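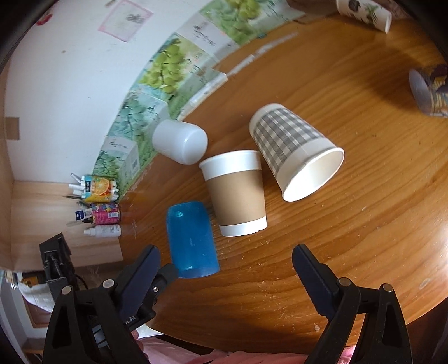

Tumbled cups on the round table, hand-held gripper open

**celeste_g**
Hi all, back with more from our cup-righting work! We collect every demo by hand with the gripper, and the change since February is that cups start on their sides. Training on 60 of these, the policy stood up 7 cups it had never met, which made my whole morning (and my tea went cold).

**Tetteh A**
Lovely stuff, Celeste, but I'm not convinced it's the sideways starts. You've got grape-printed cardboard along the wall, a juice carton, pens... that much clutter could be doing the work by itself.

**celeste_g**
Fair point! Alois ran it on a bare table and we lost 2 of the 7, so clutter matters a bit. I still favour the poses.

**arainer**
I favour neither, I'd like another run first. Mouth direction varies a lot too, look at the gingham one beside the sleeved one.

We use cookies to remember your log-in. Accept | Manage

Comments
Catalina E.: Would love the bare-table numbers by colour of cup, please.
grarkeo_fan: Does the see-through blue one give the camera any grief?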